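From: Magnus Rankin
To: arms-users list
Date: October 1, 2020
Subject: Re: Astska two-arm kit, worth it?

Donnie Tennant wrote:
> Has anyone there run the Astska kit on tabletop stuff yet? Jalta quoted
> us for 2 arms with grippers and wrist cameras, support extra. Lewis wants
> a yes or no before December. Main worry is the fingers on round things,
> and whether the wrist view is any use at all.

Quick one, between runs. Short version, yes with gripes.

Fingers first. Fine on mug handles and plate rims if you come in low. Round stuff is harder, they like to squeeze it out sideways. We slowed the close to 70 percent and that helped a lot. Pads are an add-on, get them.

Wrist view: usable, but the gripper eats a big chunk of it. Tilts with the wrist too obviously, so dont plan on it as your only camera. Head view is what I'd drive from.

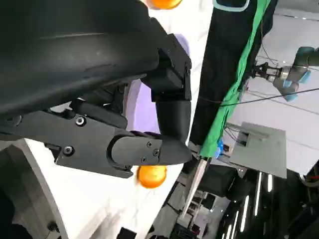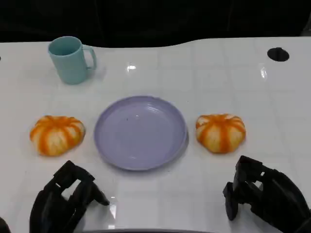
Wrist view first, orange ball by the fingertip. Second is the head view, mug, plate and both grippers.

Gripes. Glare off a glossy white top is bad, budget for a matte mat. Finger screws need checking every 10 hours or so the manual says, we do it daily. Support took 3 days to answer a cabling question, then sent the wrong diagram. Mackay quoted us less for the same arms but no cameras, so not realy comparable.

Rory has the calibration notes, ask him for the newer set. Can send our gripper settings tonight if you want them.

Magnus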